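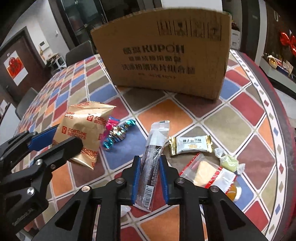
Tablecloth for a table with rounded ends — get a fitted one or just let it hang?

skullbridge_anna
We inherited a dining table with rounded corners and every rectangular cloth I own looks wrong on it. The corners bunch up and hang lower than the sides. I like the kind with a border that follows the edge of the table. Diamond pattern, orange and brick red, some blue. Do people buy those cut to shape or make them? And does it matter what it's made of if the table also gets used for unpacking boxes and snacks? Ours does.

timo_teuber
Cut to shape. I bought mine from a shop called Prastumeck, you send them a paper template of the top. It took 11 days. The border lines up all the way around, no complaints.

oldpine37
Don't pay for that. Buy a bigger cloth than you need, put it on the table upside down, trace the edge with chalk, add your hem and cut. I've done three this way.

skullbridge_anna
Wouldn't I lose the border though?

oldpine37
Yes. You sew a strip back on. Bias tape goes around a curve fine.

dimitrov_k
A plain strip of bias tape is one thing, a printed border with little diamonds in it is another. If you cut it straight and force it around a corner it puckers. I tried it and ended up with a gray band. Looks OK but it wasn't what I wanted.

oldpine37
Press it with steam first. Mine didn't pucker.

dimitrov_k
Mine was pressed. Depends on the fabric I guess.

Krešimir Dumitrescu
On the material question: wipeable if you eat there every day. We had cotton for years and I was washing it constantly. But don't slide boxes on anything. A big carton with a staple in the bottom put a rip in ours nearly as long as my hand. Lift it on, lift it off, or open it on the floor.

marla_b
Open it on the floor. Shipping boxes have been on warehouse floors and truck beds, I don't want that where I eat.

timo_teuber
It's a table. Wipe it after.

marla_b
You can't wipe cotton.

Krešimir Dumitrescu
Old sheet over the top when a delivery comes. Takes ten seconds.

skullbridge_anna
The sheet I can do. Last question, felt pad underneath or not? The top is polished and things slide.

dimitrov_k
Yes to a pad, but cut it an inch smaller than the top or you see the ridge at the edge. Drendier sells it off the roll.

oldpine37
Agree with Dimitrov for once.

skullbridge_anna
Ok. I'll make a paper template this weekend and get a price before I cut anything.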